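Product news: Ratum gripper kit, second release

Mison has started shipping the second release of its Ratum tabletop gripper kit. The box holds a two-finger gripper, a wrist camera, mounting hardware and a license for the pick-and-place software. The price is $2,504, or $900 as an upgrade for owners of the first kit.

The main change is in the software. Setup at the Bragança workshop took Ermelinda Guerreiro 39 minutes, calibration included; the first release needed nearly twice that. Plates and other low, flat items now have their own grasp profile, with approach angle and closing force set separately. Orders placed in September ship with spare finger pads.

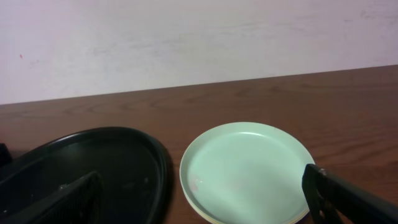 Wrist camera view from the Ratum kit, with plates on a wooden table.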